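Tesham begins hand-held recording for household task model

3 min read
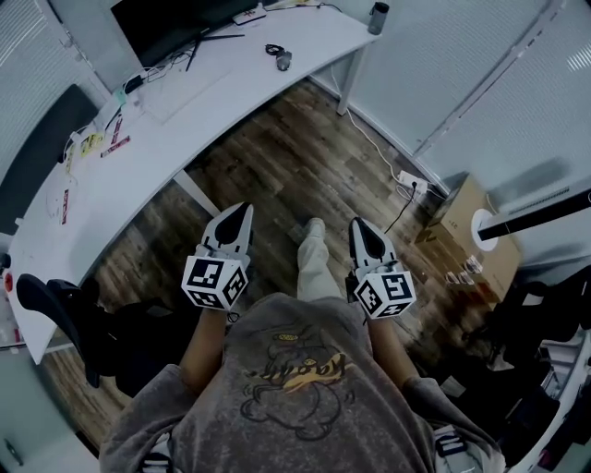

The Korkville firm Tesham has started recording human demonstrations for a learning system that is meant to carry out small two-handed jobs in the home. The work is done with pairs of hand-held grippers, one for each hand, and no robot arm is needed at the recording stage. The first batch, completed in May 2026, holds 589 demonstrations across 19 tasks.

Each gripper carries a cube printed with black square markers on several of its faces. The markers give the software a known pattern from which the position and angle of the gripper can be worked out. According to Riet Van Loon, who leads the recording work, a cube was chosen over a single flat tag so that at least one face stays readable as the wrist turns.

"With a flat tag we lost the pose every time somebody reached sideways," she said. "You can fill in a short gap afterwards, but a long one spoils the whole take."

The tasks in the first batch are short. They include folding a cloth, placing a lid on a box, passing an object from one hand to the other and lining up two parts before pushing them together. A take lasts 28 seconds on average. The person recording starts with both grippers held out in view, does the task once, and returns to the starting position. Takes in which an object is dropped are kept but stored under a separate label - the team wants to test later whether they are of any use in training.

Recording sessions are held in ordinary office rooms, with people working at desks, standing or sitting on the floor. Van Loon said the change of height matters more than she had expected. A model trained only on desk takes in an early trial tended to approach objects from the same angle wherever they were placed.

The processing software, called Trititz, was written in-house. It matches the two gripper tracks to the video, checks that the clocks agree, and rejects any take in which a marker cube is out of sight for too long. Of the takes in the first batch, 77 were sent back for a second check by hand. Most of these had timing faults. A smaller group showed the left and right grippers swapped, a fault traced to a settings file and since corrected.

Teun Maes, who founded the company, said the main saving is in time spent setting up. Steering a robot arm from a distance gives data that fits that arm very closely, but each session needs the arm, a clear space and a trained operator. Hand-held takes can be made by new staff after a morning of practice. The drawback is that a person can move in ways an arm cannot, and some of the recorded paths will have to be dropped or slowed down before they are passed to a machine.

Tesham has not said which arm it will use for testing. A second round of recording is planned for July and will add tasks with soft packaging and zips, both of which gave poor results in the early trial. The marker cubes will stay the same size for that round so that the two batches can be used together.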